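Replacing the stock launcher on a budget phone: what we changed and what it did
Project report, Kha Mai and Liên Đoàn
Final version, July

Background

Both of us have the Dumach phone the school store sells. Cheap, decent screen, terrible home screen. It ships with Grimevov, which is Dumach's own skin, and Grimevov puts a news page on the left, an app store folder you can't delete, and a search bar that opens the wrong browser. So the question for the project was simple. If you put a different launcher on it, does the phone get easier to use, and does it get slower?

We picked two launchers. Brutosel (free, lots of settings) and Steyn (free, almost no settings). A third one was in the proposal but it wouldn't install on this version so we dropped it.

What we did

Factory reset first. Same 88 apps put back on each time, from a list Liên kept in a spreadsheet. Then a day of normal use before measuring anything, so the indexing stuff could finish.

Measurements:
Time from tapping home to the home screen being usable, in milliseconds
Time to find and open an app by name
Free memory after a restart
Battery at bedtime (dropped, see Problems)

Timing was done by screen recording and stepping through it. Slow work. Kha did most of the home button ones, Liên did the app search ones.

Results

Grimevov, home button after a heavy game: 2,000 ms. That is the time until icons respond, the wallpaper shows up earlier and fools you. Brutosel on default settings was worse at first, over 3,000, and we almost wrote it off. Then we turned off the animated folders and the weather widget and it came down to 1,000. Steyn also 1,000 with nothing changed.

Free memory was basically the same for all three. We expected Grimevov to use less when it isn't the default launcher but it keeps running in the background anyway. You can't uninstall it, only disable parts, and disabling the news page broke the recents button untill we restarted.

App search: Steyn is best. Swipe down, type two letters, done. Brutosel finds the same apps but the keyboard takes a moment to come up. Grimevov mixes in results from the app store, so you type "cal" and get calculator ads above your calendar.

Problems

Recents screen. On this phone it belongs to Grimevov no matter what launcher you use, so swipe gestures stutter with a third party one. We switched to the three buttons for all tests. Probably should of done that from day one, the first batch of numbers had to be thrown out.
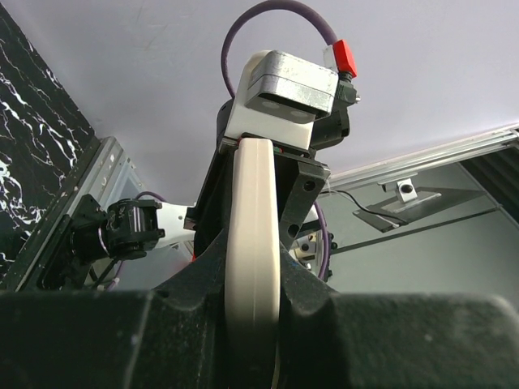

Battery numbers were useless. Kha streams video on the bus and Liên doesn't, so the difference was us and not the launcher. Would need one phone doing the same script every day.

Also Brutosel forgot the icon layout once after an update. Had a backup, fine, but a regular person wouldn't.

What we'd pick

Liên is staying on Steyn. Kha went with Brutosel because of the icon packs and because the dock can scroll. Neither of us went back to Grimevov. For a parent or somebody who just wants the phone to work, Steyn, and set the buttons to three button mode before you hand it over.

Left to do

Test on the newer Dumach model if we can borrow one
Redo battery with a script
Ask the Brutosel forum about the layout bug
Spreadsheet needs the column names fixed, "time2" is the app search time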